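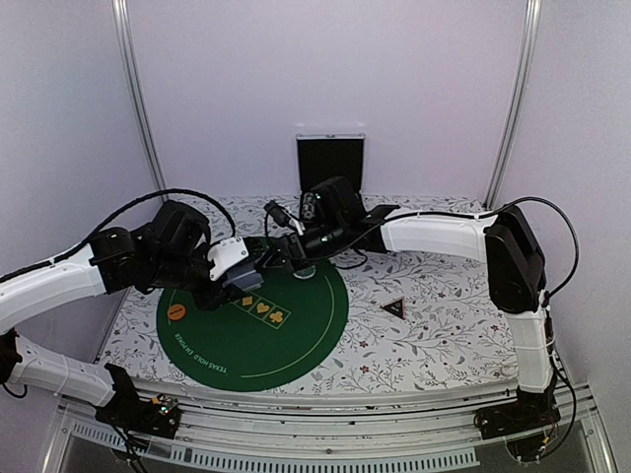

A round green poker mat on a cloth with branches, leaves and small reddish flowers.

Game library in Wisto gets longer hours and a second room

The game library in Wisto will stay open until 9 p.m. on two evenings each week, starting in March. The town council has approved the longer hours for one year. In the same decision the library received the use of a second room on the ground floor of the old Uysal school building, next to the room where it has been working until now.

The library lends board games, card games and playing equipment to people who live in Wisto and in the neighboring town of Skimum. Last year it made more than 3118 loans. It has 393 members at the moment, and many of them are families with children in school.

"In the afternoon the parents are at work, and when they finish we are already closed," said Fongchan Rungrueang, who has been managing the library since it moved to the school building. "We received this complaint many times and I agree with it. I would also not be able to come at four o'clock."

The second room will be used for playing. Up to now, members could borrow a game and take it home, but there was only one small table where they could try it first. The new room will have tables for small groups and a shelf with games which do not leave the building. These are mostly older sets that are difficult to replace when a piece is lost.

The library has also bought 79 new titles with the money from the council. A large part of them are games for two players, which were often on the waiting list during the winter. There are more games with large print too, after a request from the residents of the Guvell senior home. The home will keep its own box of games and change it every month.

Card players will find some changes as well. Mats, chips and card holders can now be borrowed separately, without taking a whole set. Rungrueang said that people often have cards at home already and only want a good surface for one evening with friends. Playing for money is not allowed in the library rooms, and this rule stays the same.

The price of membership does not change this year. Children under twelve can borrow on the card of a parent. A game can be kept for three weeks, and it can be renewed by telephone if no other member is waiting for it. For missing pieces the library asks a small fee, but only when the game cannot be used anymore without them.

Not everything on the wish list was approved. The library had asked for a delivery service to Skimum, where the last bus leaves before the evening hours end. The council answered that it will discuss the bus connection first and look at the delivery question in the next budget. Until then, members from Skimum can return games in the box at their own town hall, but they still need to come to Wisto to pick them up.

The new room needs paint and better lamps before it can open. If the work is finished in time, the first evening will begin at 6 p.m. with an introduction to the new games. Members do not need to sign up for it, and visitors without a card are also welcome.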